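Can Two Arms Tidy a Table? Block Stacking as a Stand-In for Household Chores
Project report, Stistine course in applied automation
Dec 17, 2020

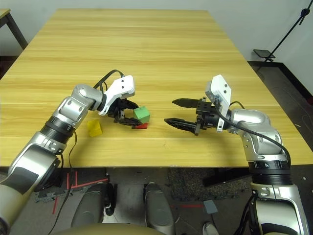

Our question was whether a two-armed machine can do the small jobs people do at home and in shops without thinking: putting cups away, clearing a counter, filling a shelf. We did not start with cups. Colored blocks are cheap, do not break, and call for the same basic moves, so most of our work was done with a green, a red and a yellow one on a plain wooden table.

1. Method

The arms were driven by a program we trained on recorded runs in which a person guided them by hand. We collected 43 of these in April and threw out 13 where the operator dropped a block or stopped partway. The task was to put one block on top of another, starting from loose positions. A run was a success if the stack stood for 5 seconds after the gripper let go.

We also read the shop-floor trial reports from Ivberg, a packing firm, and Erkidwood, which makes kitchen furniture. Both tried arms on sorting work and both kept people on the line.

2. Results

We made 43 test runs and 27 ended with a standing stack. Most failures came at the moment of release. The fingers opened unevenly and pushed the top block off to one side. A smaller group failed earlier – the arm closed beside the block and lifted nothing. The yellow block was missed more often than the others. Its color is close to that of the table, and we think the cameras had trouble finding its edges, though we did not test this separately.

Speed was poor. A person stacks two blocks in a second or two. Our fastest good run took 13 seconds.

The second arm did little. We had planned for it to steady the bottom block, but the two grippers got in each other's way and we mostly left it waiting off to the side.

3. What this says about chores

A block has flat sides and does not bend or spill. A kitchen has wet plates, bags and towels. The Hsiao method, which we used for planning the grasp, assumes a rigid object, so cloth is out for now. Shop shelves look closer to possible – the items are boxed and their places are known in advance.

We would not leave this setup alone with a sink of dishes.

4. Next steps

Repeat the yellow block runs on a dark mat. Slow down the release. Try a paper cup.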